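Petine Urban Growing Records
Data card, version 2

Summary

Petine is a collection of growing records from indoor and rooftop farms in built-up areas. It covers salad leaves, herbs and cress grown at two sites, Plikura and Bonville, and contains 163 crop cycles from sowing to final cut. The records were compiled under the direction of Gunnlaugur Kragh and released on 24/06/2023.

Contents

Each crop cycle is held in one row of the main table. The columns give the site, the bed, the crop, the sowing date, the growing medium, the water supplied in litres and the harvested weight in grams. A second table lists the lighting hours for each bed. Notes written by growers are kept in their original wording, with personal names removed.

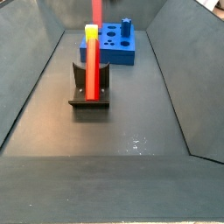
Black stand with a curved upper edge on a grey floor.

Collection

Growers entered weights at the end of each cut. Any harvest under 5 grams was recorded as nil. Beds at Bonville were out of use during October, and the rows for that month are blank. Water readings at Plikura were taken by meter; those at Bonville were estimated from tank levels and should be treated with care.

Known limits

The collection doesn't include labour, energy costs or sale prices. Mushrooms and fruiting crops are excluded.

Use and citation

The tables may be used for teaching and research, provided that the source is named. Please cite as: Kragh, G., Petine Urban Growing Records, Bach.

Corrections should be sent to the records office at Bach, quoting the row number.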